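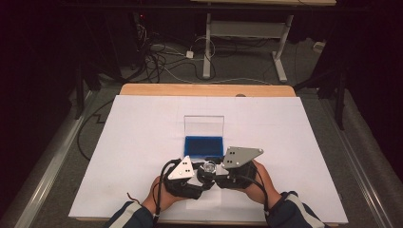
*Small box with blue base and clear lid, standing open on the white board.*

**Natlow and Bistport Ferry Users' Group**
Minutes of the December meeting, held in the upper room at the Natlow landing
Start: 6:30 p.m.

Present: 13 members, and one guest from the ferry operator. The chair of the group led the meeting. The secretary took these minutes.

## 1. Minutes of the last meeting

The minutes were read and accepted with one correction. In the part about the parking place it was written that the operator "will" repaint the lines. The operator has asked us to write "will consider to repaint". The members agreed to change it, but two of them wished it to be noted that they remember the first version.

## 2. The winter timetable

The guest from the operator presented the timetable which is valid from next month. The main change is that the early boat from Natlow leaves at 6:10 instead of 6:25. The reason given was the tide at the Muron stop, where the Mahuika cannot come to the lower pontoon when the water is very low.

There was a long discussion. Several members work at the hospital in Bistport, and for them the earlier boat is good, as they now reach the first bus without running. Parents of school children were less happy. The school in Bistport opens its doors at 7:30, and the children will have to wait outside for a longer time in the coldest part of the year.

One member asked if the Muron stop could be left out on the early trip on days of low water, so that the boat could keep the old time. The guest answered that the contract requires the stop on every trip. A member who lives in Muron said that she would not like to be "left out" in any case. The chair apologized for the wording of the agenda.

It was agreed:

- The secretary writes to the school and asks if the side entrance can be opened earlier until the end of winter.
- The operator is asked to print the low water days on the timetable itself. At present they are only on the website, and the older passengers do not look there.
- The group does not make an official complaint at this moment.

## 3. Monthly tickets

The price of the monthly ticket goes up from 138 to 145. The guest said that the price was not raised for two years, and that fuel is the biggest part of the cost. The members accepted this in general, but they asked why the ten-trip card was raised even more, compared with its old price. The guest did not have the numbers with him and promised to send them.

A member proposed a family ticket. The idea was discussed before, in spring, and then it was not followed up. The guest said the ticket machine at Bistport cannot print a new type of ticket before its software is changed. Until then it could be sold on board, on paper, as was done in the past with the bicycle tickets. The chair asked him to bring a written answer to the next meeting.
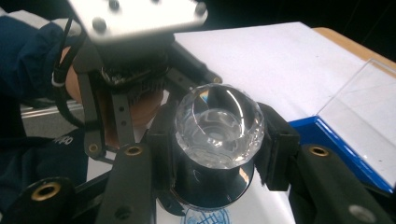 *Crystal cup on its black base.*

## 4. The waiting room at Muron

The roof of the waiting room is still leaking near the door. The operator says the building belongs to the harbor office, and the harbor office says that the roof was included in the lease. The secretary has now a copy of the lease. The roof is mentioned in it twice, and the two places do not say the same thing.

Until this is clear, a member offered to fix a piece of gutter above the door, so that the water does not fall on the bench. He has the material at home. The guest had no objection, provided that nothing is drilled into the front wall – it is protected as a part of the old customs house.

The heater was also discussed. It works, but it switches itself off after ten minutes, and the button is behind the timetable rack. The members would like to have it moved or at least to have a sign with an arrow. The sign was approved at once. For moving the button a quote from an electrician is needed.

Other points on the waiting room:

- The clock shows summer time. It will be corrected by the first person who brings a ladder.
- The bench which was taken away for painting should be back in place before the holidays.
- The lost property box is full. Items older than 3 months go to the charity store in Bistport.
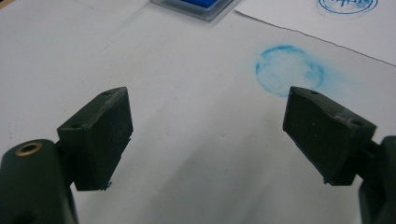 ## 5. Bicycles on board

In the summer there were conflicts about bicycles on the rear deck of the Mahuika. In winter it is quiet, and so the chair thought it is a good time to agree on a rule before the season starts again.

The present practice is that the crew decides. The commuters with bicycles feel that they are treated in a different way depending on who is on duty. The crew, according to the guest, feels that the passengers argue too much. Both sides would like a written rule.

Two proposals were made. The first is to give priority to holders of a monthly ticket until 9:00 in the morning. The second is to mark the places on the deck with paint, and when the places are full, they are full. It was pointed out that the two proposals can be combined. The group voted for the combination, with one vote against and one member who did not vote. The member who voted against thinks that folded bicycles should be counted as luggage in every case. The chair promised to put this separately on the agenda for spring, together with the question of the trailers for children, which take a lot of space

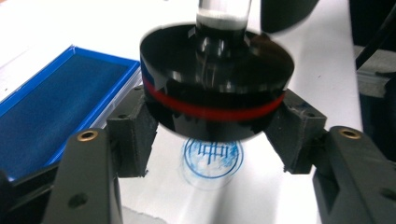 and for which the crew has at the moment no instruction at all. The guest will ask the captain how many trailers can stand on the deck without blocking the side door.

## 6. Money

The group has 300 in the account after the cost of the room was paid. The member who keeps the accounts proposed to leave the yearly contribution as it is. Agreed without discussion.

## 7. Other matters

- The mobile phone reception on the middle part of the crossing is bad again. The phone company should be asked, not the operator.
- The handrail on the ramp at Natlow is loose on the left side when going down. The guest wrote it down and will report it tomorrow.
- A member thanked the crew of the late boat, who waited for the delayed bus last month. The guest will pass on the thanks.

The next meeting will be in Bistport, in February. The secretary will ask for the room beside the ticket office and send the exact day to all members.

The meeting was closed at 8:20 p.m., in time for the 8:35 boat.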